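How to Dry Two Towels When You Own One Towel Bar

Every bathroom comes with a towel bar, and every household has more towels than bar. Before you spend $125 on a heated rack, look at what you already sit on.
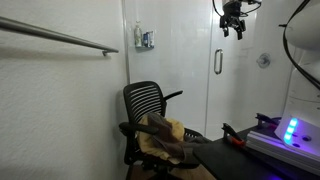 Munther Smadi

1. Find a chair with a slatted back. Air gets through the gaps, and armrests are a bonus.

2. Lay the light cloth down first and the dark one on top. Dark dye travels. Ask my pillowcases.

3. Let one end hang off the front of the seat.

4. Flip everything after 2 hours.

5. Check before sitting. I skipped this step once in June, in khakis.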